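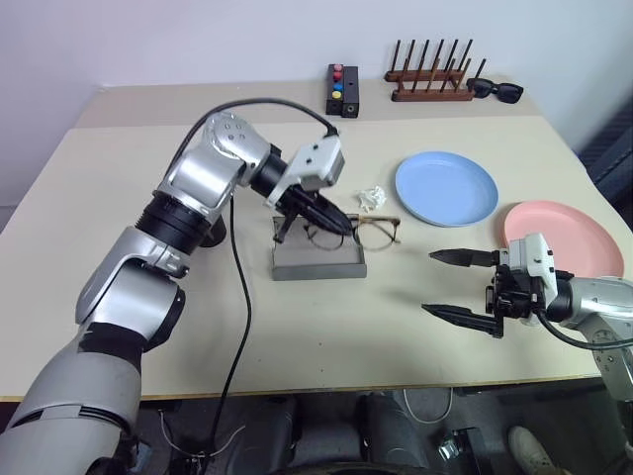 How to clean and re-oil a worktop

Oiled wood worktops need a proper clean and a fresh coat of oil a couple of times a year, and more often near the sink. The job takes an evening and a morning. Most of that is waiting for the oil to soak in.

What you need

Washing-up liquid and two soft cloths
A plastic scraper
Sandpaper in 100 and 240 grit, plus a sanding block
Worktop oil (a 600 ml tin does two coats on a normal run of units)
Lint-free cloths for the oil
Masking tape
Rubber gloves

Check whether it needs doing

Drip a little water on the surface in a few places and leave it for five minutes. If it stays in beads, the oil is still good and a wash is enough. If it spreads out flat or leaves a dark patch, carry on with the steps below. Test behind the taps and beside the hob, as these places go first.

Step 1: Clear and wash

Take everything off, including the kettle and the bread bin. Lift dried food with the scraper held nearly flat. Wash with warm water and a small squirt of washing-up liquid, wringing the cloth out well so that water doesn't sit in the joints. Wipe again with clean water, dry with a towel and leave overnight.

Step 2: Sand the marks

Rub water rings and light scorch marks with the 100 grit, always along the grain. Keep the block flat and go a hand's width past the mark on each side, or you will end up with a dip. Then sand the whole top with the 240 grit. Black stains round the sink can go deep, and you may have to settle for making them fainter.

Vacuum up the dust and wipe over with a barely damp cloth. Give it an hour to dry.

Step 3: First coat

Tape along the wall and round the edge of the sink. Open the windows. Stir the oil, pour a small pool on to the wood and spread it with a cloth, thinly. Do the end grain and the front edge as well. After 20 minutes, wipe off whatever is still sitting on top. Oil left to dry there goes sticky and has to be sanded off.

Step 4: Second coat

Leave the first coat for the time given on the tin. In a cold kitchen it can take twice as long. Put the second coat on in the same way, thinner than the first, and buff with a dry cloth.

Used oily cloths can catch fire by themselves if they are left in a heap. Soak them in water and lay them out flat outdoors to dry before they go in the bin.

Aftercare

Keep heavy things off for 3 days and mop up any spills straight away. Don't use bleach or cream cleaner on oiled wood. I do mine in July, when the back door can stay open all day, and go over the sink end again before winter.

Rhydian Skyrme, Tultbridge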